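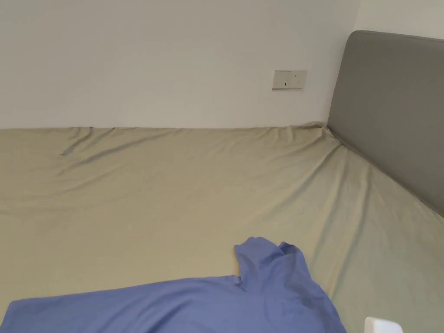 Blue top on the khaki sheet, seen from the head camera. Bedroom set, Grosport.

Robots at home | Galleries

Sunday, August 9, 2020
By the Nodbridge Notes desk

Ninety per cent is a nice number. It's the one on the first slide of every talk about Plorkgate, the method for teaching a machine to handle clothes on a bed, and it's the one that got repeated when the results went round in January. We asked to see some of what the method sees, and two head camera views are on this page. We also read the write-up twice, the second time with a pencil.

The idea is simple enough to explain over a cup of tea. A person does the job by remote control, over and over, while the cameras record. The recordings go into a model, and the model is then asked to do the job by itself. Plorkgate adds a step in the middle. Before any movement is chosen, the model has to mark where it thinks the edge of the garment is, and that guess is fed back in alongside the picture. The team calls this edge-first learning. They trained on 1,000 recorded attempts and tested on 40 new ones, and the model got through 90 per cent of those.

Now do the sum. Ninety per cent of 40 is 36, so four tries went wrong. Had another three gone wrong we would be talking about a figure in the low eighties, and I doubt there would have been a first slide. There was one test run of 40 tries, on one day, and it wasn't repeated. The comparison with the older method from Boutros used the older method's published score, which came from a different room and a different pile of washing. That tells you very little about which is better.

Then there's the matter of what counts as getting through. A try passes if the garment ends up within a marked area and has been folded at least once. Sleeves can be anywhere. I've lived with people who fold to that standard and we didn't call it a breakthrough.

My bigger worry is the bed. Finding the top edge of a blue shirt on a sandy sheet is a kind job to give a camera. The colours are far apart and the light is soft. An edge-first method ought to do well there, and so might a much duller one that just looks for blue. The write-up has no white shirt on a white sheet, and nothing striped. When I asked about this I was told patterned bedding was "out of scope for the first release", and I wrote that down word for word.

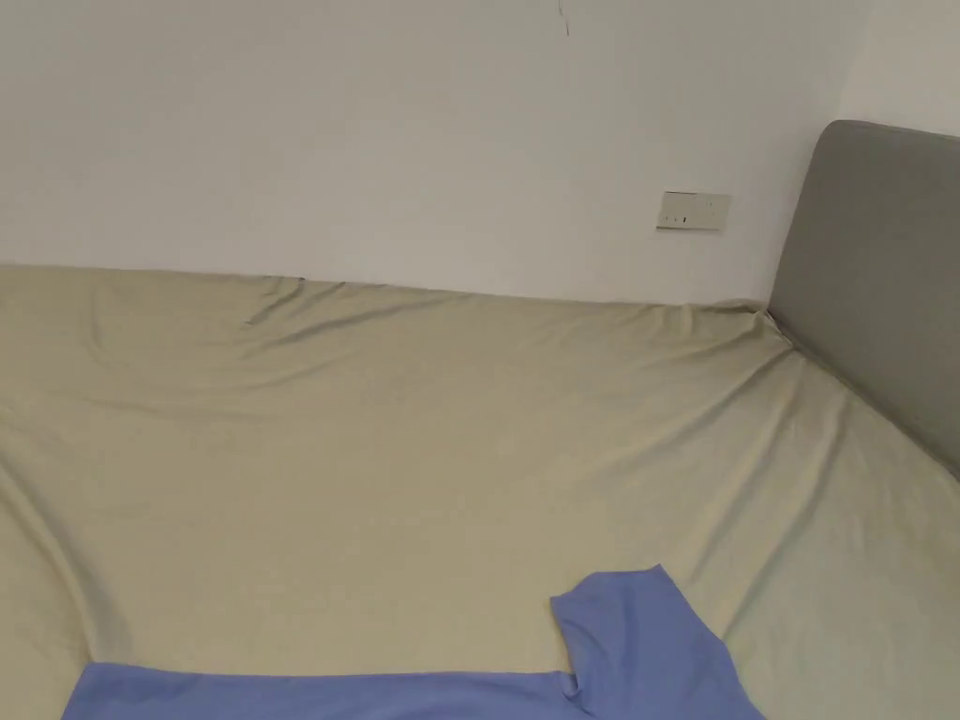
Straight along the top, raised on the right. The edge-marking step has to deal with both.

The raised bit is where I would look first if I wanted to find out whether the idea holds up. Is it a sleeve or a turned corner? I can't tell from this view. A long straight edge gives the model plenty to go on, while a flap standing up from the cloth could be read as part of the outline or as something lying on top of it. The write-up gives the edge step a single score for the whole garment, so a good long edge can hide a bad short one. Splitting that score would cost an afternoon.

The sheet has creases of its own too, and to be fair to Plorkgate, the model seldom mistook those for clothing in the clips I was shown. That's a real result and a useful one. It would be more useful if the clips had been picked by somebody outside the team.

What I'd like to see before the number gets any more outings: the same test at Nodbridge, in a bedroom the model has never met, with bedding chosen by the people who sleep in it. Run the Boutros method beside it on the same clothes. Switch the edge step off for half the tries and print both scores, even if they come out level.

The team says a second round is planned and that the full set of test recordings will be shared with it. We've asked for the four failures now. No reply yet to that one.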